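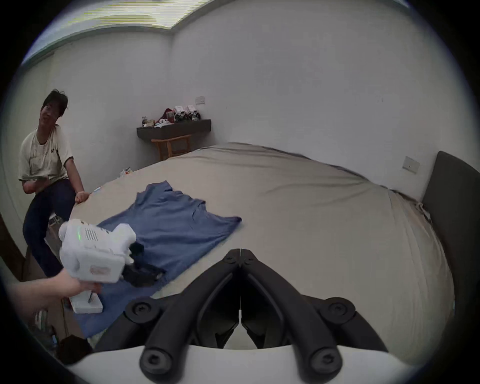 Bedroom 2, bed side. Blue t-shirt laid out on the sheet.

Trekent Furnished Lets - Room Safety Checklist
Property: Lernavwood, unit 13
Bedroom 2, May 2025
Marks: OK / FIX / WATCH

BED
Frame steady when sat on - OK
Mattress edge firm, no sag - OK
Headboard fixed, no wobble - OK. Gray padded one, bolts tightened in April, still tight.
Fitted sheet right size - WATCH. Smooth in places but pulls up toward the headboard end. Probably the Serra set, those run short. Try the deep pocket ones from the linen closet.
Clothes off bed before sheet change - WATCH. Folding gets done on the bed here. Fine, just clear it first.

WALLS, CEILING, LIGHT
Ceiling panel works - OK
Back wall - few dark scuffs near the middle. Not damage. Wipe first, touch up only if they dont come off. Paint is the Reswood white, half a can left in the utility cupboard.
Doorway clear full width - OK
AC next room, ceiling unit - not opened today. Filter is on the other sheet. 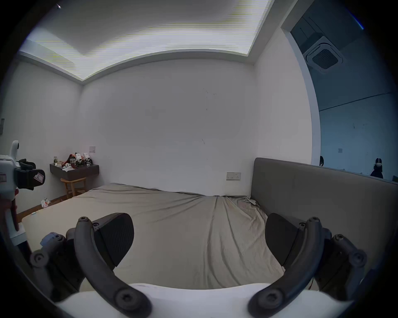
Bedroom 2, ceiling light, doorway and floor strip by the shelf. Paper on floor = FIX.

FLOOR
Walkway between wall and bed - FIX. Crumpled packaging on the wood, white and red. Slip risk in socks, and that strip is narrow already. Pick up, bin it.
Stool stored under shelf - OK. Keep it there, not out in the walkway.
Wood floor, raised edges or splinters - OK where I could reach. Under bed not checked, need a flashlight.

SHELF (dark wall one, left side)
Brackets - OK, no movement with a hand on it
Load - WATCH. Too much on it. Glass bottle, cup, strap in a tangle, papers right up at the front edge. Bottle goes to the back or off the shelf altogether.
Strap - coil it or hang it up
Papers - sort, anything thats just wrapping goes in the trash

ELECTRICAL
Switch above shelf - OK
Wall plate by headboard - OK, not cracked, sits flush. Dont let the sheet or pillows get shoved down over it.
Tripped breakers since last visit - none reported
Extension cords - not allowed in bedrooms, see house rules

LOOSE ITEMS ON AND NEAR BED
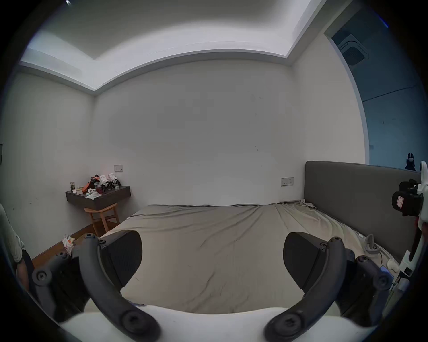 Small stuff on the sheet needs a home, it ends up in the wash otherwise and the repair on the machine last time was 200. Small tray on the shelf once the shelf is cleared. Rabbit figure on top of the headboard - light enough, WATCH only, but its right above where somebody sleeps. Suggest moving it.

TO DO BEFORE NEXT CHECK
1. Floor packaging, today
2. Clear front of shelf
3. Swap fitted sheet
4. Wipe scuffs, look again when dry

4 items open, none stop the room being used. Smoke alarm is on teh hallway sheet, dont mark it here. Recheck in 2 weeks, same form.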